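Stallelel Support > Store Fixtures > Closed tickets

Subject: Vegetables mixing on slanted lower tier, dividers fitted as per the sheet
Product: Telura produce stand, wood and metal, 2,780 mm
Opened by: Nikola Wilczyńska
Assigned to: Hendrik Peeters
Opened: December 2021
Status: Closed

Nikola Wilczyńska wrote:

We set up the stand against the back wall and put the lower tier together with the four dividers from the box. The dividers are tight and nothing wobbles. The problem is inside the bins. We have more kinds of vegetables than bins, so some kinds have to share. Cucumbers are at the back and carrots along the front of the same bin, and carrots end up in with the cucumbers. I put them back and a while later there are carrots up there again.

I have checked the feet with a level. The floor is fine side to side. Is the slope on the lower tier too steep, or did we put the rear supports in the wrong holes? There is also a black hook on the front of the upper shelf near the middle that I could not find in the assembly sheet, and another one off to the left.

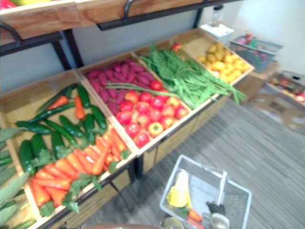

Can one bin be split into a front half and a back half?

A cross strip will do it. It sits between two dividers and rests on the bottom of the bin, so no drilling is needed. Order it by bin width and measure on the inside.

Hendrik Peeters wrote:

Thanks for the measurements you sent separately. The rear supports are in the right holes. The slope is the standard one and it can't be changed on this model without swapping the brackets. I would leave it.

On the hooks: they are for hanging signs or a roll of bags. They are left off the sheet because they come fitted to the shelf. You can take them off if you don't want them.

For the mixing, please try the following before you order anything.

1. Take everything out of the shared bin.
2. Lay the long pieces across the slope, as flat as they will go. Cucumbers that point downhill slide and push whatever is in front of them.
3. Fill the front part first and level it off. Then do the back.
4. Keep the back pile lower than the top of the dividers.

Could you also tell me how much room you have in front of the stand and whether people reach into it from the side?

Nikola Wilczyńska wrote:

I did steps 1 to 4. It took most of the morning because I ended up doing the other shared bin as well. The floor is carpet tile, if that matters for the feet. We keep a basket on the little round table next to the partition, so people usually come from that side and start at the left end.

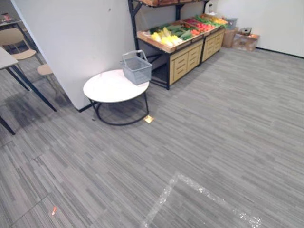
Attachment 2: display area, with the side table and gray basket on the left.

Hendrik Peeters wrote:

Carpet tile is fine. Check the feet again in July or so, as they can settle into the pile and you may need to turn them up a little. Don't put cardboard under them.

If people start at the left, the cucumbers and carrots will get more handling than the beans further along. That could be part of it. What does the rest of the lower tier look like once it is filled?

Nikola Wilczyńska wrote:

From the left it goes bitter melon and gourd, then cucumbers and carrots, then sweet potatoes at the back with tomatoes in front, then the long green beans. Some cucumbers get in with the bitter melons too. The sweet potatoes stay put. I had a green onion stalk lying on the tomatoes, but that is a different matter and comes from how we stock the next bin.
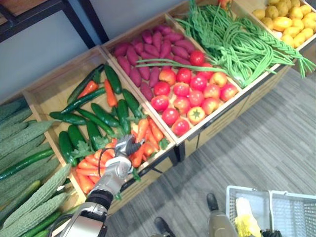 I would like to keep the order as it is, because Sabina Patwary does the stocking when I am out and she knows it this way. So I think we will go for the cross strips. We need two, one for the cucumbers and carrots and one for the sweet potatoes and tomatoes. Do they come in the light wood?

Hendrik Peeters wrote:

They do. I have passed the order to Liesbeth Van Hecke in parts. Delivery is by Hoekstra with the next load. Push each strip down until it touches the bottom of the bin along its whole length. If it sits high on one side, the divider next to it is leaning and should be reset first.

Nikola Wilczyńska wrote:

Strips arrived and both are in. One was tight and I sanded the end. Carrots are staying at the front so far. You can close this.

Ticket closed by Hendrik Peeters. Reply to this thread to reopen it.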